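A visit to the Kravchuk toy and game library, Lidstead

6 min read

I went to the September open day at the Kravchuk library mainly to find out how they keep board games complete. We lend games from two cupboards at our own centre in Warik and lose parts every month. Lidstead has been lending for much longer than we have and has far more on its shelves, so I took the early train and arrived a little before ten.

Getting there

The library is on the first floor of the old school on the north side of the market square. The main door was propped open and there was a paper arrow on the stairs. There is a lift, but you have to ask for the key at the ground floor office, so anyone going with a pushchair should allow a few minutes. Parking in the square is limited to two hours. The bus from Polau stops at the bottom of the hill.

Entry was free. You wrote your name on a sheet and were given a sticker, green for members and white for visitors. Tea was fifty pence and the biscuits were put out at eleven.

The shelves

The collection stands at 900 titles, of which 300 are for children under eight. The rest are family games, jigsaws and a wall of older strategy games that, by the look of the loan cards, go out to the same handful of people. Everything is shelved by age first and then by length of play. I had expected alphabetical order. Fedir Shevchuk, who runs the lending desk, told me they had used it for years and dropped it when they saw that parents never came in asking for a title. They asked for something for a six-year-old that would be over before tea.

Each box has a coloured dot on the spine for the age band and a number on the lid. The number matches a card in a drawer. There is a computer list too, but the desk works from the cards and the list is brought up to date at the end of the day. I looked through part of the drawer. A typical card gives the contents, the language of the rules and cards, any missing parts, and the date of the last full check. Some of the handwriting is very hard to read.

Boxes are stored flat, never on end. The large flat ones go on the bottom shelves, and the only thing I would complain about is that the bottom shelves are very low and the light there is poor.

How returns are checked

This was the part I had come for. A returned game goes on a trolley, not back on the shelf. It stays there until somebody has opened it and gone through it against its card. Small parts are kept in zip bags with a label inside the bag, written in pencil. Labels on the outside rub off, which is exactly what ours do.

If a piece is missing the borrower gets a phone call the same week. Fedir said most pieces turn up under a sofa. When they do not, the desk looks in the spares drawers, which are filled from incomplete sets people have given away. Dice, counters and sand timers are easy to replace. Cards printed for one particular game are hard, and when one of those is lost it is noted on the card and the game goes out anyway if it can still be played.

There are no fines. There is a jar on the desk for people who feel bad about it.

Mending takes place on one long table by the window. Split box corners are glued from the inside with strips of bookbinding cloth and held with clothes pegs overnight. I was shown a jigsaw lid that had been done this way and it was stronger than a new one. I wrote down the name of the glue and have since lost the piece of paper.

The games in other languages

One bay holds games with rules or cards in other languages, French and Polish for the most part, with a few in German. They were started for families who speak those languages at home, and are now borrowed as well by people learning them. The bay has its own 31 loan cards, kept at the front of the drawer.

Picture games do best. A child needs only a few words to get going, and the names are printed on the cards to be read aloud. The French animal game of the guess-who kind is a good one for this. It has a white upright board edged in red, and red flaps with a question mark on them, which fold down to show the animals. With some of the flaps down you can read off Girafe, Singe, Rouge-Gorge, Ours Polaire and Mouche. The polar bear wears a blue outfit and the fly is bright yellow. A ring marker on a track at the left-hand side keeps the score.

I did wonder how many English children would know that a rouge-gorge is a robin. I had to think about it myself. 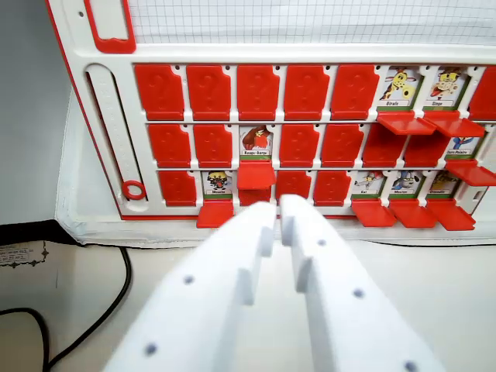
Playing in the back room

From half past eleven the back room was open for play. It has 4 tables and a carpet, and the rule is one game out per table, put away before the next is fetched. With younger children this slowed things down a good deal, but at the end of the session there was nothing on the floor, and I cannot say that of our afternoons.

I joined a family for a tile game which I lost, then watched two older boys play something with railways until the room closed for lunch. Noise was reasonable. The chairs are school chairs and not comfortable for long - bring a cushion if you mean to stay.

What we will copy

The pencil label inside the bag, starting now. The trolley as well, though in our case it will have to be a crate. I would like to try shelving by age and length of play, but our cupboards have fixed shelves and the big boxes only fit in one place.

We will not be ringing people up. We do not have the hours for it.

Practical notes

The Kravchuk library lends to anyone living in Lidstead or the villages round it. Loans are for three weeks and can be renewed once by phone. Jigsaws are lent on trust and are not counted. Donations are taken at the desk in the mornings, complete or not, but they ask for no soft toys and nothing that needs a battery they would have to go out and buy.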